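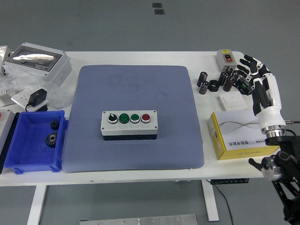 Ticket: selector on the four-button box reads the same in both positions
Opened by: Aslı Akgül
Location: parts bench, Gulel workshop
Status: open, waiting on a part

Hi all, me again! I'm sorting through the leftovers from the Demirtaş panel job and I've hit a snag with the gray control box, the one with the black selector, two greens and a red. I wanted to get it tested and back on the shelf before the August clear-out, but the selector won't play along.

What I get: meter across the selector contacts, knob to the left, open. Knob to the right, still open. Both greens close when pressed and let go nicely. Red is normally closed and opens like it should. So three good ones and one dud.

What I tried so far
- swapped the meter leads (first thing I always forget, wasn't it this time)
- worked the knob back and forth a bunch, no change
- took the cover off and snugged up the terminal screws, one was a bit loose on the green side, the selector ones were fine
- looked for the little cam behind the knob and I think it's turning, but I can't see it pushing the contact block

Reply from stores, 10:64 on the job sheet (yes, somebody typed that, I'm leaving it): check if the block is clipped in all the way, the Allar ones sit crooked if you don't hear the click.

Update: took it apart again and the block was crooked! Clipped it in, and now I get a reading on the right, but it jumps all over the place, anywhere from 2 ohms up to 1000 if I wiggle the knob. That's no good for anything. I'd like a new contact block please, normally open, same as the greens. Skistanach should have them.

Other stuff from the same pile, so I don't open five tickets:
- small switch box with the red and black buttons: tested, fine, keep the yellow label on it
- black capacitors: not tested yet, please don't put them back in the drawer
- the two gears in the blue bin: no idea which job they go with - anyone?

Leaving the ticket open till the block shows up.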